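Clarndale Linen Swap Comes Back for Fall, and It's Bigger Than Ever

2025-09-25

If you have a closet shelf that rains pillowcases on your head every time you open the door, good news! The Clarndale Linen Swap is back, and after the turnout in March the organizers have moved it out of the library basement and into the old Demchenko furniture showroom on Plavley Street, with real daylight and (hooray) a parking lot.

The idea is as simple as it was the first time. You bring clean bedding, towels, tablecloths, curtains or blankets that you no longer use. You get a paper ticket for each piece. You spend your tickets on whatever catches your eye. No money changes hands at the tables, and leftover tickets are good at the next swap.

What surprised everyone last time was how fast it grew. The plan in March was for a quiet afternoon with a few card tables. Instead 232 people came through the door, and by closing time 3,487 pieces had gone home with somebody new. The line ran up the basement stairs and out past the book drop, and people were trading in the line before they ever got to a table.

"I had told my wife I'd be home for lunch," said Ubaldo Amato, who started the swap after clearing out his late aunt's house and finding three cedar chests of sheets. "I got home at seven. I was so happy I forgot I hadn't eaten."

Amato ran a dry cleaning shop in Clarndale until he retired, and he still can't walk by a tablecloth without turning up the hem to see how it was finished. He'll be at the mending table again this fall with his sewing machine, doing small fixes while you wait. Popped seams, loose hems, a fitted sheet that has lost its grip at one corner: he'll take a look. He asks that people bring no more than 3 things each so the wait stays reasonable.

There are some changes this time, and they all sound like good ones. Bedding will be sorted by size, with twin, full, queen and king each getting their own row. In March it was all in together, and a lot of folks got home with a lovely sheet that came up a foot short. Every sheet will be measured at the drop-off desk and tagged with its width and length, so bring your mattress measurements, including the depth. Those tall pillow-top mattresses need deep pockets, and a tag that says "queen" won't tell you whether the corners will stay put.

There will also be a spot to try things out. The showroom still has a few display beds in the back, and anyone who can't decide between two spreads can take them there and see how they fall. 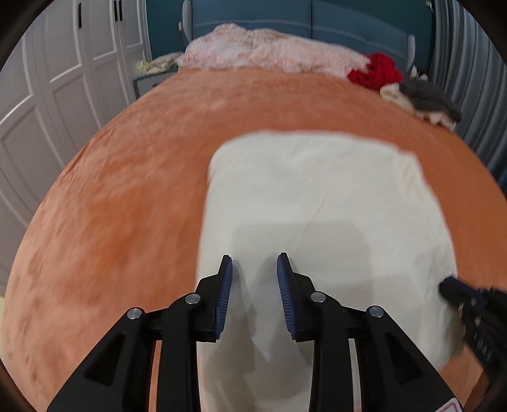 Tablecloths get a whole wall this year. They were the runaway hit in March, gone in the first hour, and Amato thinks it's the time of year that does it. People start planning big dinners in the fall, they measure the table with the leaves in, and they find out that nothing they own will cover it. His rule of thumb is to measure the table, add the drop you want on one side, and then add that same drop again for the other side. It sounds obvious until you're standing there doing it in your head with somebody else eyeing the same piece of damask.

Round cloths will hang separately from ovals and rectangles. Please pin a note to yours if you know the shape and size, as it saves a lot of unfolding.

Another new addition is the stain clinic, run by the Dorska Laundry on Mill Road. Bring your problem piece and tell them what it is and how long it's been there. They won't be washing anything on the spot, but they'll send you home with a plan, and I can tell you from the March preview (one very patient employee and a folding chair) that it's worth the wait. I had a set of napkins with candle wax on them from two holidays back. I'd been treating them as rags. They're on my table right now and they look terrific!

Quilts are welcome too, with one request. If a quilt was made by someone you know, write the maker's name and anything you remember about it on the card you'll get at the desk. The cards travel with the quilts. One that was traded in March came with the story of the feed store where the backing fabric was bought, and the woman who took it home read the card out loud to the whole room. There was some sniffling near the towels.

As for what not to bring: pillows, mattress pads, electric blankets and anything that hasn't been washed. Worn-out towels can go in the blue barrel by the side door, and they'll be passed along to the Clarndale animal shelter, which says it can never have too many. Single pillowcases are fine. So are single curtain panels, and there's a bulletin board where you can post a swatch or a snapshot if you're hunting for a match. Two neighbors on Plavley Street found out that way that they each owned half of the same set of kitchen curtains.

Families with kids should know about the corner by the front windows, where there'll be a basket of scrap fabric, blunt needles, big buttons and somebody on hand to thread. Last time it turned out a parade of sock puppets and one cape, which I'm told is still being worn to the grocery store.

The organizers have printed 400 drop-off slips to start with. You can pick yours up early at the library desk or at the Dorska counter, fill it out at home and skip the slowest part of the morning. Drop-off opens an hour before the swap itself so the tables can be filled. Come with your things folded if you can, in a bag you don't mind carrying home again full.

A few hands are still needed for measuring and tagging. It's a fun job if you like textiles even a little, since you see everything as it comes in, and helpers get two extra tickets for their time. Amato is teaching a quick lesson beforehand on how to fold a fitted sheet so that it lies flat. He promises it can be learned in five minutes. I've had it explained to me twice and mine still look like bread dough, but I'm going back for a third try.

The showroom is at the corner of Plavley Street and Mill Road, next to the bike shop. Use the lot behind the building and come in by the side door; the front step is being repaired. The swap date and drop-off hours are posted at the library, along with a sign-up sheet for helpers.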